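Moving, week two

18 May 2023

Still no internet at the new place so this is getting typed in the library at Clavberg with a bloke next to me eating chips out of his bag. Quick one then.

So we're in. Unit 601, sixth floor, lift works most of the time. The keys were meant to come at nine and came at quarter past two, and the truck was booked til three. You can imagine. Everything that had a room written on it went into the wrong room and everything that didn't ended up in the bath. Found the kettle on day two, under the doona covers. Lid still missing.

What I wanted to write down before I forget is the sorting, as people have been asking how we got a three bedroom house into a unit. Short version, we didn't. Stuff is at Aoi's, stuff is at mum's, and there's a storage thing out on the Kawaguchi road costing us more a month than I'm going to put on here.

Longer version. I started way too late, and I started with the small things. Don't. Spent a whole weekend on the third drawer in the kitchen and the tins in the garage. Screws, fuses, the plastic feet off chairs we dont own any more, allen keys, so many allen keys. Two tubs, one for keep and one for not sure, and not sure was full by lunch.

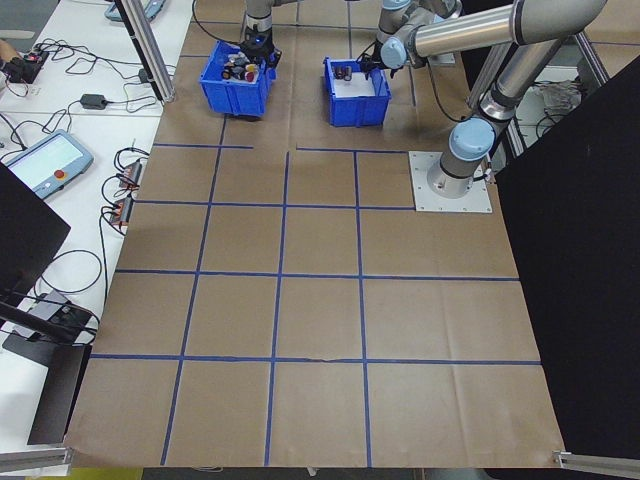

Meanwhile the couch was just sitting there. The couch! Three metres of it, and I'd never measured the lift. If I did it again it would be the big stuff first, tape measure in the back pocket, drawers last and possibly straight in the bin.

Aoi Hirano came over the second night and was brutal in the way only a friend with no attachment to your things can be. She held up a bread maker and just looked at me. Bread maker went. So did the camp stretchers, the second vacuum, and a box of magazines I'd moved twice already without opening. She wanted the green lamp to go too but I hid it in the car.

Selling things - mixed. The dining table went for 400, to a very nice couple who turned up with a hatchback and no rope. The Druteck shelves I practically paid someone to take. Had one person message me for nine days about a side table, asking for more photos, then the height, then was it a smoking home, then nothing. Gave it to the op shop in the end and saw it in their window with a higher price than mine. Good on them.

Then the electrical box. Everyone has one. Old power boards, adaptors for phones from two governments ago, light switches left over from when the hallway got redone, a doorbell still in its packet. Dad's rule was you keep anything with a switch on it. I have kept Dad's rule for a very long time.

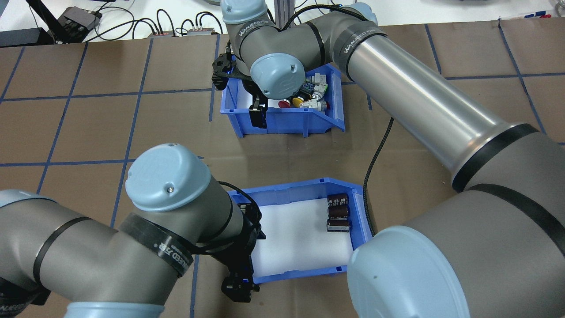

I let most of it go. The tip has a cage for e-waste, you drive up and hand it over and they don't even look at it, which felt a bit rude after all those years. Kept the doorbell. There's nowhere to put a doorbell in a unit with an intercom, so that was clever.

Paperwork I haven't touched. It's in the archive boxes along the bedroom wall and at the moment it's a bedside table. My inbox is the same, 3,779 unread, most of them from Arska about the bond and the connection date and would I like to rate my connection date. No I would not, it hasn't happened.

Things I'd tell myself in November when we first started talking about this:

Get the nice tape. The cheap stuff lets go overnight and you wake up to a box with its mouth open.

Write on the side of the box. Never the top, they get stacked.

Book the truck for the whole day.

Pack a bag like you're going away for the weekend. I wore gumboots to work on the Thursday-ish end of things, can't even tell you what day it was.

Defrost the freezer earlier than you think. Ours let go in the truck, all over the rug. Rug is drying on the balcony and the neighbour below has already been up about it. She was alright actualy, brought us lemons.

Now the walls. We're allowed to paint, in writing, so long as it goes back to the original when we leave. The original is a sort of tired biscuit. I want blue for the end wall, a proper one, and have 30 paint cards stuck up in the hall to prove it. The other vote in this house is for leaving it beige and getting on with our lives. Living with both for a bit to see.

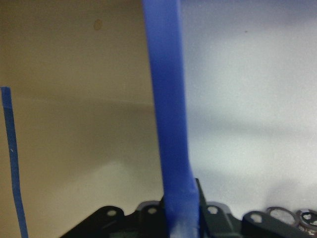
Blue next to beige.

I'm still on the side of blue. The afternoon light comes in low on that side and the biscuit goes nearly pink, can't be doing with it. Sample pots on the weekend if I can find the brushes, which I think are in the bath box.

Library's closing. If anyone's got a kettle lid, medium, silver, let me know.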